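How do you shop for a robot?

Buying a robot is a bit like buying a bike. You don't just pay for the bike! You need a helmet, a lock, a pump. Same with robots. Lots of extras.

First job: a list. What does it need to do? Pick up bowls and plates? Then it needs hands that can hold round things. Robot people call them grippers.

Next, money. Say the Tastano Club has £457 saved up. A pair of grippers from Munamar costs £254. Spare parts, £45. Cables and plugs, £13. (People always forget teh plugs.) Add it all up and you get £312. So £145 left over. Hooray! But wait, don't spend it yet. Things break. Keep some back for mending.

Then space. Got a table? Is it the right height? Enough sockets near by? Measure first, buy after.

And time. Somebody has to practise the job lots and lots, picking up, putting down, and that takes ages so put it in your plan too.

Last thing, ask if you can borrow before you buy. Its free!
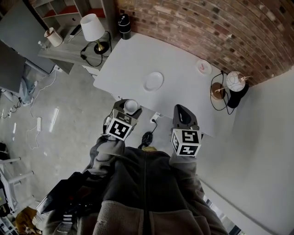
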